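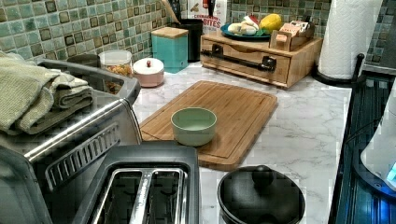
Meine Großmutter besaß genau ein Brotmesser, und mit diesem Messer schnitt sie jeden Sonntag einen Laib auf, der so groß war, dass wir Kinder ihn nur zu zweit tragen durften. Über Brot vom Vortag wurde bei uns nie geredet, es war einfach das normale Brot, und wer frisches wollte, musste eben früh aufstehen. Heute wandert das, was einen Tag alt ist, in einen schwarzen Toaster mit zwei Schlitzen, und damit ist die Sache für die meisten von uns erledigt. Dabei fängt ein gutes Roggenbrot am zweiten Tag erst an, nach etwas zu schmecken – die Krume hat sich gesetzt, die Säure ist runder geworden, und die Butter reißt keine Löcher mehr hinein.

Genalyn Gatchalian muss lachen, als ich ihr das erzähle. Sie backt seit 9 Jahren in der kleinen Backstube Prarside, in einem Hinterhof, den man ohne den Geruch vermutlich nie finden würde, und sie hat in dieser Zeit so manche Kundin erlebt, die enttäuscht war, weil das Brot im Regal nicht mehr warm war. »Warmes Brot ist etwas Schönes«, sagt sie, »aber ich würde es nie anschneiden. Das ist, als würde man jemanden wecken, der gerade erst eingeschlafen ist.«

Ihr Sauerteig heißt Fema, warum, weiß sie selbst nicht mehr so recht, und er wird zweimal am Tag gefüttert, auch im August, wenn die Backstube geschlossen bleibt und Fema in einem Schraubglas mit in die Ferien fährt. Das Mehl kommt von der Mühle Kulkarni, die den Roggen etwas gröber mahlt, als man es aus dem Supermarkt kennt. Ein Teig daraus braucht Zeit, und zwar mehr, als man ihm beim ersten Mal geben möchte. Ich habe es zu Hause versucht, voller Zuversicht und mit einer viel zu kleinen Schüssel, und am nächsten Morgen klebte der halbe Teig am Geschirrtuch. Das Brot wurde trotzdem eines! Flach, ein bisschen schief, aber mit einer Kruste, auf die ich heute noch stolz bin.

Und was macht man nun mit dem Rest, wenn der Laib nach ein paar Tagen doch einmal hart wird? In der Backstube wird er gerieben und kommt als Altbrot zurück in den nächsten Teig, was diesem eine dunklere Farbe gibt und einen Geschmack, der mich an Malz erinnert. Zu Hause mache ich am liebsten Brotsuppe, mit viel Zwiebel, Kümmel und einer guten Brühe, so wie meine Großmutter sie kochte, nur dass ich – sie möge es mir verzeihen – zum Schluss noch einen Löffel Crème fraîche hineingebe. Der Topf steht dann meist bis zum Abend auf dem Herd, und wer vorbeikommt, nimmt sich einen Teller.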